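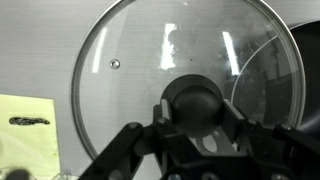 Glass lids have been the worst part of the Thambiah kitchen tasks since the project began at our Ralberg lab. Depth sensors read straight through them and return the wall or the bench behind, so any planner that relies on a point cloud tends to aim at nothing. The wrist camera has its own trouble. Overhead lights come up as bright vertical streaks across the glass, and the knob is the only part with a steady outline. Our new method, Werkance, takes that as its starting point. It tracks the knob between the fingers and works out the tilt of the lid from the metal rim.

The policy was trained on 1584 demonstrations, 400 of them with a lid. It runs in two stages, a coarse move over the pot using the outside cameras, then a slower descent steered from the wrist view.
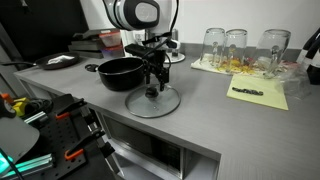

The handover between the two stages took the most tuning. Switch too early and the rim hasn't come into view; switch too late and a tilted lid can catch on the side of the pot. We settled on a switching height of 4 centimetres, measured from the pot's rim to the lowest point of the lid. Everyday clutter stays on the counter during trials – glasses, a frying pan, a notepad – and is moved between sessions.

We ran 166 evaluation trials, with the older Prornon controller as the baseline. Werkance seated the lid more often, and most of the gain came from runs where the lid was gripped off-centre. It is also slower, and it still struggles when a reflection falls across the knob itself. Picking the lid up off the counter is scored as a separate task, and neither controller is reliable at it yet.

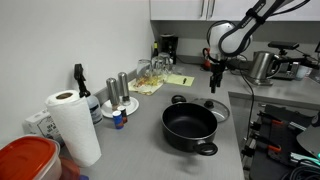
What's next
Steel lids go into the training set in November, along with a second pot size. The code will be shared with partner labs once the camera calibration notes are finished.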